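Tendik Recipe Card Transcriptions

Version 1.2, released 27/09/2018
Maintainer: Rungnapa Pongsiri
Contact: open an issue on the tracker

What is in this dataset

Tendik is a set of 902 typed transcriptions of handwritten recipe cards. The cards come from three household collections that were lent to us for scanning and then given back. Each transcription keeps the spelling, line breaks and crossed-out words of the card. The scans are not part of this release. Only the text and a table of details for each card are included.

Of the cards, 571 are in English. The rest are in Thai, Polish or Amharic, and a few switch language partway down. Thai cards were typed by Yupin Chaimongkol and Sombat Thongdee, Polish cards by Czesław Kwiatkowski, and Amharic cards by Asnakech Woldemariam.

Files

cards.csv has one row per card
text/ has one plain text file per card, UTF-8, named by card ID
units.csv is a list of measuring words and our best reading of each
CHANGES.txt lists edits since the first release

Columns in cards.csv

card_id: a letter for the collection and a four-digit number
lang: en, th, pl, am or mixed
dish: the title as written, blank if the card has none
course: our own label, see below
sides: 1 or 2
legible: yes, partly or no
typed_by: initials

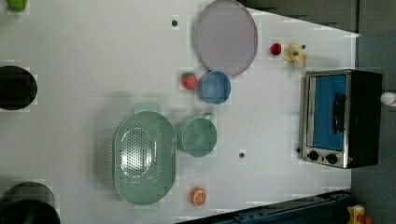 The course column uses a short list: soup, main, side, bread, sweet, preserve, drink, other. It was filled in after typing by one person and checked by a second. Where the two did not agree the card is marked other. Pickles are under preserve even when the card calls them a side.

Measures

Amounts are typed as written and have not been converted. "Cup" can mean a standard cup or whatever cup the writer kept in the flour bin. Oven heat is often given as slow, medium or hot. If you need numbers, units.csv has a column called guess, and the name should be taken seriously.

How the typing was done

Each card was typed once from the scan, then read back against it by someone else who knew the language. Words that could not be read are marked [?]. Words the writer crossed out are kept between two tildes. Notes in a second hand go on their own line starting with a plus sign. Food stains and torn corners are noted only where they cover writing. 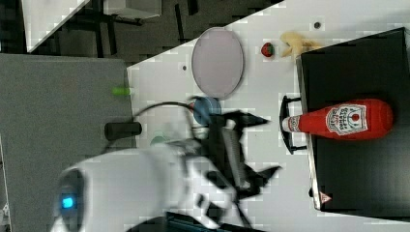
Known problems

There are 49 cards marked legible = no. They are kept so that the numbering has no gaps, and their text files may hold only a line or two.

Collection B has many near copies of the same card, mostly fruit cake and dumplings. We did not remove them. If you are counting dishes, sort by the dish column first and expect to do some merging by hand.

Thai titles in version 1.0 lost their tone marks when the table was saved from a spreadsheet. This was fixed in August. Please do not use the older file.

The dates on the cards are not in the table. Few cards have one, and some of those refer to a newspaper clipping and not to the card.

Privacy

Family names and street addresses have been replaced with NAME and PLACE. First names in dish titles were left in with the agreement of the lenders.

License

CC BY 4.0. Please credit "Tendik Recipe Card Transcriptions" and give the version number.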